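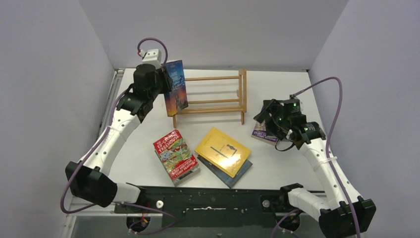

Page last modified: April 9, 2018

I've been bugging the two-arm group at Jatberg for weeks to let me write something up, and they finally gave me the okay. So! The book-shelving work has its first proper result, and I'm pretty excited about it.

Quick background for anyone who doesn't hang out on our floor. Dirnodus is the method Aiguo Qiu has been putting together for teaching a pair of arms by showing them the job. A person does the task by hand through the arms, over and over, and the system learns to go from what the cameras see to how the arms should move. The job this time is one my kids still can't manage: take the books lying on the table and stand them up in a wooden rack.

Books are sneaky. A paperback lying flat gives a gripper almost nothing to get hold of, the covers are shiny, and when one book sits on top of another the arm has to pick an edge and commit to it. Grab too low and you bring up two. Grab too high and the thing slides off (I had a turn at the controls and did this more than I'd like to admit). And then you still have to get it upright and let go without it flopping over.

The old version, which we called Mao, planned the whole move up front from one overhead look. It did fine with books spread out neatly and fell apart on piles. Dirnodus plans in short chunks and checks the wrist views again before each one, so if a book shifts a little, the next chunk can deal with it – that's really the whole trick, and Aiguo will tell you it took ages to get the chunks the right length.

The training set was over 300 demonstrations, and we ran the test in 4 layouts with 8 tries each. Dirnodus got through all of the layouts where books overlapped at least once, and Mao never finished one of those. I don't want to oversell it. There were still plenty of dropped books, and skinny ones are harder than fat ones once they're in the rack, where they like to lean.

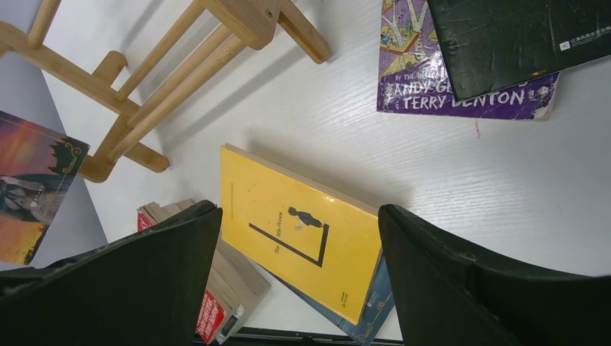 Filed under: Lab News / Manipulation

The wrist view is where most of the arguing happened. From up there The Little Prince is easy to read as a nice big yellow shape, but the blue book underneath only peeks out along the bottom and at one corner, and the gripper fingers hide part of what's left. Aiguo's fix was to let the two arms share their views, so one arm can borrow what the other one sees. I thought that would slow everything down. It didn't, or not enough that I noticed, and I owe him a coffee.

Next up is a set of hardcovers, and after that the group wants to try three racks at once. The demonstration software, Teredum, is getting a cleanup too, and I'll post again when there's a version other groups can use. If you've got old paperbacks you don't mind getting a bit chewed up, drop them at my desk – thick ones especially!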